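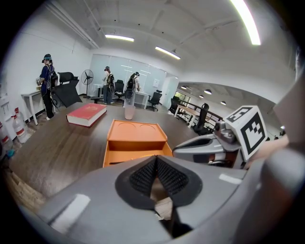
Gatora started its equipment list with the arm. Most companies do. The arm has a price, a delivery date and a brochure, and a finance department knows what to do with all of those. The rest of the list took another 11 drafts, and by the end the arm was no longer the biggest line on it.

The firm packs boxed gift sets in Baltuson and wants a machine that can open a drawer-style carton, put something in it and shut it again. Teaching a machine to do that needs recorded handling, and the recording is done by people with hand-held grippers, at ordinary tables, before any arm is bought.

So the first money goes on grippers. Gatora priced them in pairs, one for each hand, with marker cubes so that their position can be tracked. Then came the backpacks, the caps and headsets, and the cables to join it all up. The first budget had no line for spares. The third had one, and it was too small. Finger pads and cable ends are the things to order early.

Objects cost very little. A book, a small cup and an orange box will keep a table going.
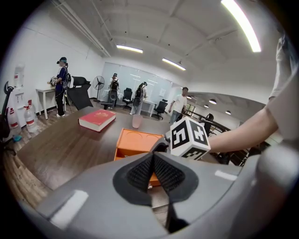
Space and power

Floor space was left out of the plan until August. Gatora had assumed it could use a corner of the packing hall, but the hall runs two shifts and the noise and traffic ruled it out. A plain office room was cheaper than a partition. It needs tables with enough clearance to stand at, chairs, decent ceiling light, and more sockets than anyone expects. The electrician's bill came to 1137, against a guess of 300.

Illés, which supplies the grippers, quotes for hardware only. Training the operators is charged separately, and so is storage for the recordings. Buyers comparing its quote with the one from Gavorent should check this first, as Gavorent puts both into a monthly fee and looks dearer on paper.

How much recording to pay for is the hard question. Gatora has budgeted for 3000 usable takes of the drawer task. A take that has to be thrown away still costs the same in wages, and the plan now allows for a share of these. Operators' time is the largest item by a good margin.

The arm has been moved to next year's budget. Until then the work is done by hand.

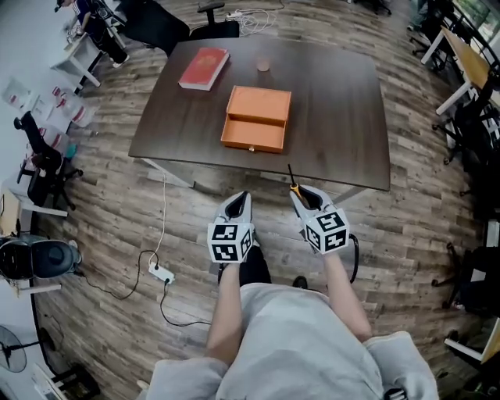

One reader at a smaller packing firm wrote to say that putting the arm off is fine if the price holds, but theirs went up twice while they were waiting, and they would now pay a deposit at the start and argue about sockets later.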